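Ticket 217, bin picking cell, Breremitz workshop
Status: open, watching
Opened: Sat 13 November

Good morning all, and sorry for the length of this one, I wanted to get it down while it's fresh. The arm stopped again on the way into the bin with the collision fault, same as we had in September, and always when it goes for a block lying up near a wall.

First I checked the bin against the blue tape marks and found it had crept 3 mm towards the arm. I pushed it back and did the clamp up properly (it had worked a bit slack, my fault I think). Ran 50 picks, two faults, so better but not cured!

Then I had a good look at the cables. The bundle had slid down at the tie and was pulling when the wrist turned right over, so I took it back up, left more slack in the loop and put on two fresh ties. I also re-taught the bin corners in Gralorance, and saved the old ones as job 191 in case anybody at Dinsa wants to compare.

After that, another 50 picks with no faults at all, which cheered me up no end. The steep blocks are still slow, mind you, and I'd like Atis to look at the approach angle before we close this.

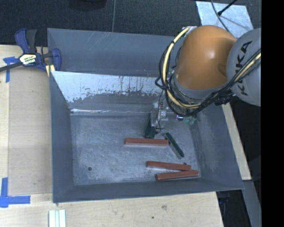

Please leave the speed at the lower setting until Atis have been back to us, and if it faults again, jot down which way the block was lying before you clear it.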